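Sports Coaching Studies, Level 4
Unit 8: Preparing a team for a knockout match
Handout to accompany the session of May 12, 2021
Tutor: Dela Amoah

Reading before the session: the match report and squad notes for Stekstead v Skarno (county cup, second round, November).

1. The match in outline

Stekstead were the away side and had trained together twice in the fortnight before the tie. Skarno had a full pre-season behind them and a settled back line. Stekstead went behind early, levelled before the break and won with a goal in minute 59. After that they defended deep and made three substitutions, all of them in midfield.

Their manager, Abdul-Rahman Kpodo, kept written notes on the week and has let us use them. Page numbers in brackets refer to the copy in your pack.

2. Planning the week

Kpodo worked backwards from kick-off. The last hard session was four days before the match. Two days before, the squad walked through set pieces for half an hour and did nothing else on grass (p. 3). The day before was free, apart from a short team meeting in the evening.

Note the order of the meeting. Team selection came first, then the opposition, then travel. Kpodo writes that players who don't know whether they are starting take in very little of what follows.

3. Food and travel

The squad ate together at the clubhouse before leaving. The meal was rice, chicken and cooked vegetables, served three and a half hours before kick-off. Players who wanted something later had toast or a banana on the coach. No new foods were offered on the day. Drinks were water or weak squash.

For players living alone, the club handed out a one-page sheet of plain meals that need one pot and one bowl. 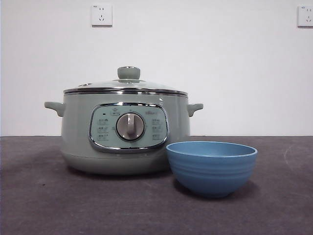 Fig. 1. Electric cooking pot with glass lid, and bowl.

Essien, the reserve goalkeeper, missed the clubhouse meal through work and ate at home from the sheet. He met the coach at the second pick-up point.

4. The half-time talk

Kpodo had two points prepared and used only one: the full-backs were to stop following the Skarno wingers inside. He spoke for under three minutes. The rest of the interval went on drinks, strapping and quiet talk between players in the same part of the team (p. 6).

Compare this with the Erine case from Unit 7, where the coach made nine separate points and the players could recall two of them afterwards.

5. After the result

The attendance was 308, a good crowd for Stekstead, and there was some excitement in the dressing room. Kpodo let it run until the coach left. The next session was moved back a day. His notes for it open with the two chances Skarno missed late on, which he showed to the defenders separately before the full squad came in.

6. For your seminar group

Draw up a seven-day plan for a semi-final with an evening kick-off and a two-hour journey. Include training load, meals and the timing of the team meeting. Bring one printed copy per group.

Write 8 lines on what you would say at half-time if your side were a goal down but playing well.

Plans go in the tray outside the unit office before the next session.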